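Zarkulari Table Clearing Set

Overview

Zarkulari is a collection of short demonstrations recorded in people's homes with hand-held grippers. Each one shows a person tidying part of a table: picking up wrappers, sachets, empty packaging and small loose items, and moving them somewhere else. The set is meant for training policies that learn from demonstration. It was put together by the Parna group and is maintained by Ka-ming Chuang.

Contents

The current release has 2,000 demonstrations from 84 homes. Of these, 700 were recorded with two grippers and the rest with one. Every demonstration comes with:

- wrist video from each gripper in use
- gripper pose over time
- jaw opening over time
- a one-line task label in English

Recording

Contributors used their own tables and their own rubbish. We asked them not to clear the room first or change the lighting. They were told to work at a normal speed, to keep the jaws in view of the wrist camera, and to start again if a gripper was knocked hard. Tablecloths were left on.

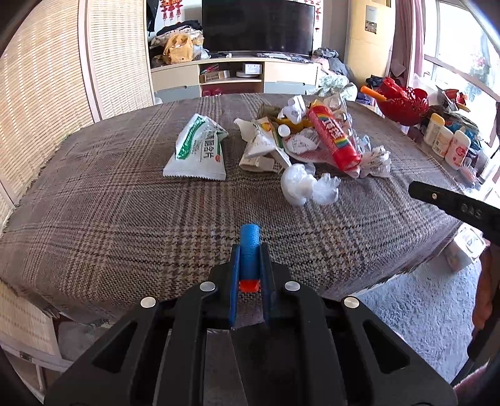
Wrist view, table clearing: a sachet and a pile of wrappers on a checked cloth.

Clear plastic is the hardest material in the set. Pose tracking is not affected by it, but the edges of a bag are often hard to make out against a patterned cloth, and labels that depend on them should be treated with care. Foil can cause bright spots near windows.

Splits

Homes do not cross between splits. The test split holds 29 homes, and all others are in train. If you need a validation split, take it from train by home, as clips from the same table look very much alike.

Known problems

- Jaw opening was logged late in some early clips. They carry the flag "lag" in the index.
- Task labels do not use one fixed word for packaging. "Wrapper", "packet" and "bag" overlap.
- Printed text on packaging has not been transcribed.

Changes

Oct 3, 2019: two-gripper clips added, index rebuilt, Orellana loader replaced by the Ornetti one. Files made with the old loader will need converting before use.

Contact

Send corrections to Ka-ming Chuang with the clip number and the home number.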